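11. Oktober 2018

Wieder ein Tag, an dem ich dafür bezahlt wurde, einem Arm dabei zuzusehen, wie er nach Dingen greift, die es gar nicht gibt. Meine Mutter fragt am Telefon, was ich eigentlich mache. Ich sage inzwischen »Daten«, dann reden wir über ihre Hüfte.

Catherine will bis Februar 3764 Durchläufe für Viltano haben. Stand heute früh: 755. Der Simulator lief die Nacht durch, bis er gegen vier beschloss, dass die Festplatte voll sei. War sie auch, weil jemand (ich) vergessen hatte, die alten Probeläufe zu löschen.

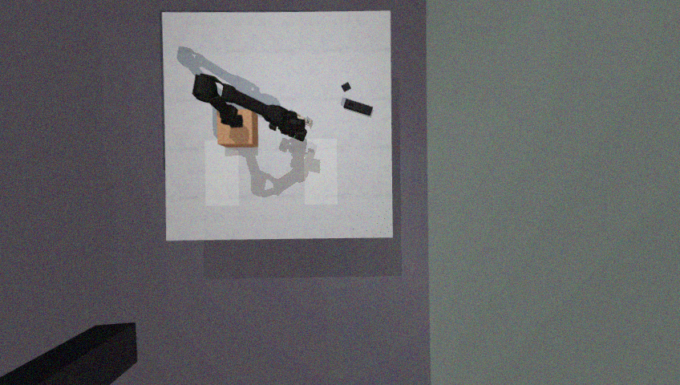 Am Vormittag also aufgeräumt, am Nachmittag neu gestartet. Bożena meint, das Licht müsse stärker variieren, sonst lerne das Netz am Ende die Schatten auswendig und lasse die Klötzchen links liegen. Sie hat vermutlich recht, was mich mehr ärgert als die Festplatte. Ich habe zwei Lichtquellen dringelassen und würfle jetzt bei jedem Start die Richtung neu aus. Den Tisch lasse ich auch ein wenig verdreht stehen, in Hurkport steht schließlich auch keiner gerade.

Vorführen per Hand ist übrigens die reine Demütigung. Mit der Maus ein Klötzchen anfahren, das kaum größer ist als der Mauszeiger, danebengreifen, Durchlauf verwerfen, noch mal. Ein Kleinkind könnte das besser, aber Kleinkinder haben keine Geduld für Statusberichte.

Die nächsten 1000 laufen jetzt mit dem Skript. Ich habe den Bildschirm ausgeschaltet, damit ich nicht mehr hinschaue, und ihn zweimal wieder angemacht. Morgen Catherine wegen einer zweiten Platte fragen.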